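Oct 20, 2025
By the Naltavstead Home Guide desk

Section 2: Getting Your Molta Table Ready for Its First Oiling

We're so glad you've brought a Molta table home, and we promise this part is easier than it sounds (most folks are done well before lunch!). Pick a day when you can open a window and leave the table alone overnight.

1. Clear the top completely and brush off any crumbs or dust with a soft, dry cloth.

2. Wipe the wood with a barely damp cloth, following the grain, then let it sit for about 2 hours.

Note: The Noltton finish is pale when it's new, and it will mellow nicely over the years.

3. Look across the bare top from a low angle, with the window in front of you, and feel for rough patches with your palm.
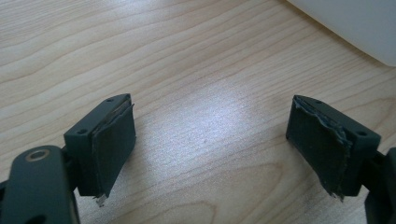 4. Pour a small spoonful of Evangelista oil onto a lint-free cloth and rub it in slowly, working from one end to the other.

5. Wait 8 minutes, wipe away whatever is left on the surface, and keep the table clear until morning.

Caution: Oily rags can catch fire on their own. Lay them flat outdoors to dry before throwing them away.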